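Terrazzo wallpaper in a small bathroom, regret it or not?

gritbucket
Joined: November
Posts: 20

We are redoing the half bath in our place in Mirnbridge and my wife wants terrazzo-print wallpaper on three walls. The room is narrow with no window. My worry is that the pattern will be too busy. A real terrazzo quote from Cladwood came back at 2,033 for the floor alone, so printed it is. Has anyone lived with it for a while?

plumb_and_level
We had it for two years and took it down. Fine the first month. After that I noticed the repeat every time I sat in there. Go with one wall and paint the other three.

oatmeal77
Disagree with the above. The repeat only shows if the chips are large and the roll is narrow. Order a sample of the full repeat and tape it up for a week. Ours is all four walls and guests like it.

plumb_and_level
Guests will say they like anything.

halfbath_hank
Color matters more than the number of walls. The white-background ones with black, mustard, pale pink and gray flecks read a lot lighter than the dark ones. I'd keep the floor plain, though some people put marble with it.

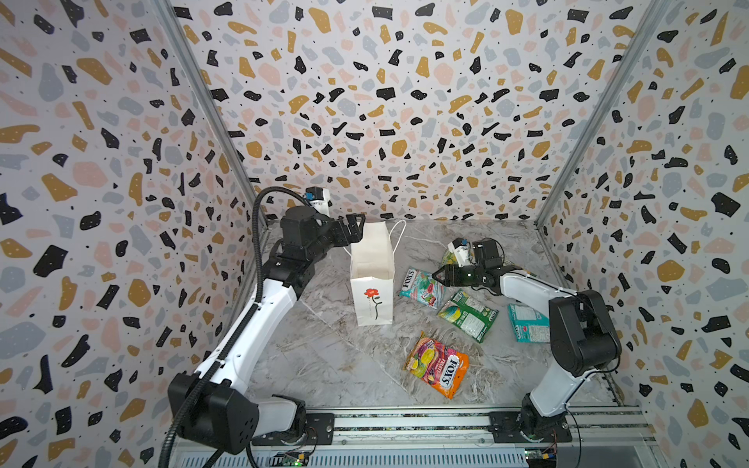
sidewinder_lou
Replying to halfbath_hank

I wouldn't do marble veining and terrazzo together in a half bath. Two stone patterns fight each other. Plain gray floor tile, white trim, done.

oatmeal77
Gray marble look is fine if the veining is soft. My sister's hall is like that.

One other thing for gritbucket: buy the vinyl-coated kind, not plain paper. Prime first and let it dry overnight. Start in the corner behind the door so the mismatch ends up where you don't look.

gritbucket
Thanks all. Cakov has a vinyl one with small chips, and the installer wants 1,606 including the primer. That is under our 2,000 limit. We ordered the sample. Floor is staying gray.

plumb_and_level
1,606 for a half bath is high. Get a second quote before you sign.

gritbucket
Will do. He is also skim coating the back wall, so part of it is that.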